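Part 2: Getting your starter going

Right, so you've bought the flour and you've found a jar, and now you want to get something living in it! I've written this part for the wholemeal rye starter I keep at home, the one I use for nearly all my bread here in Utamstead. If you already have a lively starter from a friend, skip to step 7 and just do the feeding bit.

What you need out on the worktop: digital scales, a clean glass jar with a loose lid, a spoon with a long handle, wholemeal rye flour (I use the Stesinow stoneground, but any wholemeal rye will do) and tap water that's been left to stand in a jug.

1. Put the empty jar on the scales and write its weight on the bottom with a marker. You'll thank yourself for this later when you want to know how much starter is in there and it's all stuck to the sides.

2. Add 100 g of flour and the same weight of water. Stir until you can't see any dry bits – it'll be like wet cement, and it's meant to be.

3. Scrape down the sides, rest the lid on top and leave the jar somewhere warmish. Mine goes on the shelf over the boiler.

CAUTION: Never screw the lid down tight. The gas has to get out somehow, and a sealed glass jar can crack.

4. Leave it alone until the same time next day. I do mine at breakfast while the kettle's on. 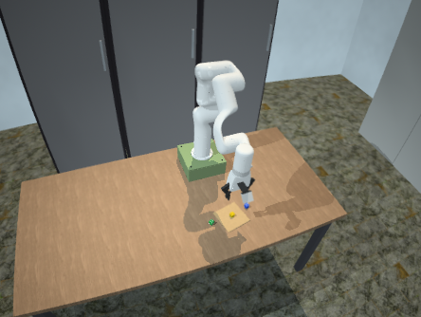
Kalniņš wrote in to say that a boiler shelf was far too hot in August and that the whole jar went sour and runny before lunch, so in summer it's better to use a cupboard on the cool side of the house and to make the mix a bit stiffer. I've tried it since and I agree, so please take step 3 as winter advice.

5. Spoon out half of what's in the jar and throw it away. (I know, I hate it too, but if you keep everything you'll need a bucket by the end of the week.) Stir in 50 g of fresh flour and 50 g of water.

6. Do the same every day for 9 days. Expect a big rush of bubbles early on and then a sulky patch where it looks dead. Keep feeding it! The first bubbles usually come from other things living in the flour, and the yeast takes longer to get settled.

Note: a bit of grey liquid on top is fine, just stir it back in. Pink or orange streaks, or anything furry, mean the whole lot goes in the bin and the jar gets a proper scrub before you start again.

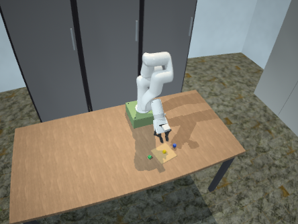

Fig. 2 – White arm on its green base, wooden table.

7. Test it before you bake. Feed it, put an elastic band round the jar at the level of the mix and check after 8 hours. If it's climbed well above the band and smells like yoghurt or apples, you're ready. If it smells like nail varnish remover it's hungry, so give it 2 feeds in one day and try again.

8. Once it's strong you can keep it in the fridge and feed it once a week. Take it out the evening before you want to bake, give it a feed and leave it out overnight with the lid loose.

Note: plain white flour works for feeding, only it's slower and the flavour's milder. When I ran out of rye on holiday in Clastville I fed mine on supermarket white the whole time and it came home a bit feeble, but a couple of rye feeds put it right.
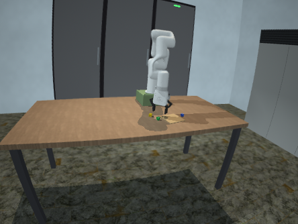

If you want to swap over for good, do it bit by bit. Replace a quarter of the rye with white at each feed, and hold back a spoonful of the old starter in a second jar until you're happy with the new one. White starter needs less water as well, so go by how it feels on the spoon and add the last splash only if it's stiff.

And wash your spoon straight away, in cold water. Dried starter sets like glue and I've lost two good sponges to it.

Next up is Part 3, mixing the dough, where we finally get to use the stuff.

14 shares | 6 comments

Related guides
Part 1: Choosing flour and a jar
Part 3: Mixing the dough
What to do with leftover starter (crackers, mostly)
Why is my rye loaf gummy?

Contact | Copyright Utamstead Home Baking | Back to top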